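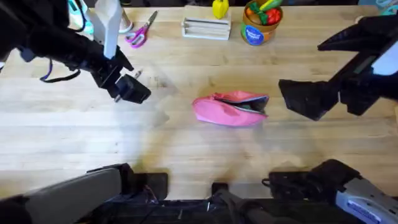

Bimanual Zipper Closing from Demonstrations: Effect of Start Pose Variation
Project report, submitted January 22, 2024
Supervisor: Rainer Harms

1. Task

The task is to close the zipper of a soft fabric pouch with two arms. One gripper holds the pouch body near the open end, the other takes the pull tab and draws it along the track. The pouch starts flat on the table, partly unzipped, between the two grippers. Other objects stay along the far edge of the table during all trials and are not part of the task.

2. Data

Two training sets of 200 demonstrations each were recorded by teleoperation. In set A the pouch was placed at a marked position with the long side parallel to the front edge of the table. In set B the operator changed position and rotation before each demonstration, within the region both arms can reach. Recording software was Flanine. Failed demonstrations were deleted and repeated, so both sets contain successes only.

3. Training

The same policy was trained on each set, using the Vlachou code base with default settings except for the action chunk length, which was reduced after early runs overshot the tab. Inputs are the camera images and the joint positions of both arms. No force signal is used.

4. Results

The policy from set A worked well at the marked position and degraded quickly once the pouch was rotated. The usual failure was a grasp of fabric beside the tab. The policy from set B was slower at the marked position but kept working under rotation. Its remaining failures came mostly from the holding arm: with a weak grip, the pouch slid along with the tab and the zipper did not move.

In 6 trials the tab lay folded under the fabric. Set B recovered in 4 of these, set A in none. The sample is too small for a general claim.

5. Limitations

Only one pouch was used. Lining caught in the zipper teeth was not treated as a separate failure class and should be in a repeat of the study. Success was judged by one person from video.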